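Search this blog
Search

03/04/2024

Yesterday evening I stayed up until the result of our county election was complete, and today I am tired at work, but I want to write it down before I forget.

I live in Mutisdale for six years now, and this was the second time I could vote. The first time I only voted for the top of the ballot and left the rest empty, because I did not know the names. This time I read about every race in February, also the small ones. The one for county clerk was the most interesting for me, and I think very few of my neighbors would agree.

There were 3901 ballots counted in our half of the county. The clerk's race was decided by 93 votes. If you know how many people live on my street and the next one, you understand that this is a small number. In Dreldale the paper ballots came in late, and the map on the county page stayed gray for a long time. I refreshed it maybe 100 times – my tea was cold when it finally changed color.

What surprised me is how different the two towns voted. Mutisdale wanted the old clerk, who has longer opening hours in his program. Dreldale wanted the new one, who promised a second early voting place near Paiva Road. The new one won. I voted for the old one, so I am a little disappointed, but the second voting place is a good idea and I hope she will keep this promise.

In my country of birth we do not elect a clerk at all, an office appoints him. I am still not sure which way is better. With an election you can ask questions, and I did ask one by email. The answer came after two days and it was polite.
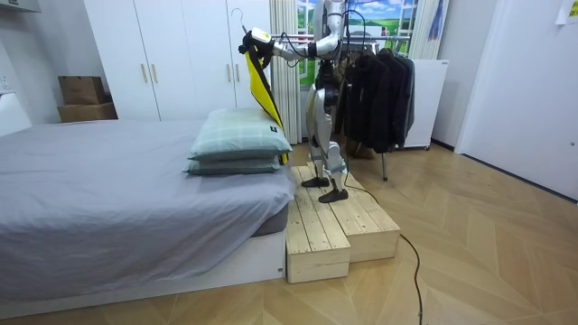
Manee Khunthong: I voted in Dreldale and I waited almost an hour, so for me the second place was the only question on this ballot. Did they say already if it will be open for the fall election?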